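Trurnum is a set of simulated household chore episodes for testing whether a robot can do the boring stuff yet. Short answer so far: some of it, and more than we expected when we started in March!

## What's in it

- 1303 episodes, all simulated
- 295 room layouts (bathrooms, kitchens, hallways, laundry corners)
- 30 chore types, from "go to the sink" up to "clear the counter and wipe it"
- 649 episodes with a written instruction; the rest only have a goal state

Every episode stores color images from the robot's own viewpoint, the robot's pose, the action at each step, and a success flag. Rooms are closed, with walls and doorways in the places a small home would have them. Textures are plain and a bit soft. We kept them that way so the whole thing runs on a single desktop machine, and we love how quick it is to try an idea over lunch.

## Why chores

Chores are a great test. Everybody knows what a finished one looks like, and the easy-sounding ones are full of traps. "Go to the bathroom sink" means getting through a doorway, working out which way to turn, and stopping close enough to be useful without bumping the pedestal. A person does this half asleep. Our first policy spent most of a Monday driving into door frames.

So we split chores into three stages and score them separately:

| Stage | What it asks | Where things stand |
|---|---|---|
| Reach | Get to the right fixture or object | Good in most rooms |
| Handle | Grasp, turn, lift, put down | Good on rigid things, poor on cloth |
| Finish | Leave the room in the goal state | Hit and miss |

Reach is where the fun is right now. The baseline, which we call Flullex, handles open rooms very nicely and has started to recover when it overshoots a turn. It still struggles when the target is in sight but tucked in beside a door edge or a corner – it tends to line up with the wall and park there. If you have a better idea for that, please send it. We'd be thrilled.

Handle is slower going. Faucet levers are fine. Towels are awful. Sponges are somewhere in between, and the physics engine deserves a share of the blame.

## Layout on disk

```
trurnum/
 episodes/
 reach/
 handle/
 finish/
 rooms/
 instructions.csv
 splits/
 train.txt
 val.txt
 heldout_rooms.txt
```

Please use `heldout_rooms.txt` for any number you plan to report. Policies memorize rooms fast, and scores on `val.txt` will flatter you.

## Getting started

```
pip install -e .
python -m trurnum.play --stage reach --room any
python -m trurnum.score --stage reach --split heldout_rooms
```

The first command lets you drive with the arrow keys. Do try it before training anything. Getting a feel for how little of a room fits in one view changed the way we wrote our rewards.

## Known problems

- Robot height is fixed within an episode, so a policy can learn shortcuts from how high the sink rim appears.
- Some surfaces blur when viewed up close. Depth is still correct there.
- A few hallway instructions say "left" from the room's point of view instead of the robot's. We're fixing them by hand, which is as slow as it sounds.
- Water isn't simulated. "Rinse" counts as done when the lever has been turned on and then off.
- Success flags in `finish/` are strict. A cup one inch outside the goal area counts as a failure.

## Can a robot clean a bathroom yet?

Not on these results. It can get to the bathroom, usually, and it can often work the faucet. Wiping a basin properly needs steady contact on a curved surface, and none of our policies keep that up for a full pass. The gap is smaller than it was in the Drultton release though, where even reaching the right room was a coin toss. We expect simple wiping to be the next thing to fall into place, with cloth folding a good way behind.

Nothing in this set has been checked on a real robot. Please don't read a simulated score as a promise about a real home.

## License and credit

Free for research and teaching. If you use it, cite it as "Trurnum household episodes, El Ouafi lab release" and tell us what broke. New rooms are very welcome as pull requests – see `rooms/` for the format, and run the scorer on your room before sending it in.

## Sample view 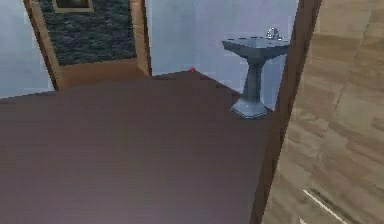

*Simulated room: pedestal sink against the pale blue wall, doorway to the left.*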